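Two Arms Through One Doorway: Our Home Robot Build
Project report by Sumaiya Herath and Tahsin Howlader, Plamthorpe workshop
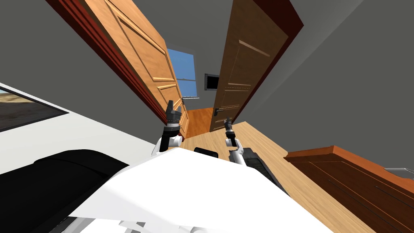 Why is a doorway so hard for a robot with two arms?
Because the arms make it wider than its base. A base that fits easily can still catch an elbow on the door edge, so the planner has to fold the arms before it steers.

We started in May with a bare base and a pile of parts in the shared workshop. Tahsin did the wiring and I wrote the planner, which we call Rebane. Every route gets tried in simulation first, and we love this step – you can crash all evening and never buy a new servo!

The simulated house has paneled doors with lever handles and a short corridor past them. We ran 3000 passes with random start angles. Early on the robot kept clipping the handles. Our collision shapes treated each door as a flat slab, so the levers didn't exist as far as Rebane knew. Adding them took one afternoon and got us to 2050 clean passes. Tucking the elbows earlier took 13 more versions, and version 13 is the one we kept.

The real base is up next. It weighs more than our model says, so braking distances need redoing. Glória Caldeira lent us her bench scale for that, and she also spotted that our left wrist limit was set in the wrong units (thank you!!).

Still to do: door pushing, a softer stop, and a cable guard for the right shoulder.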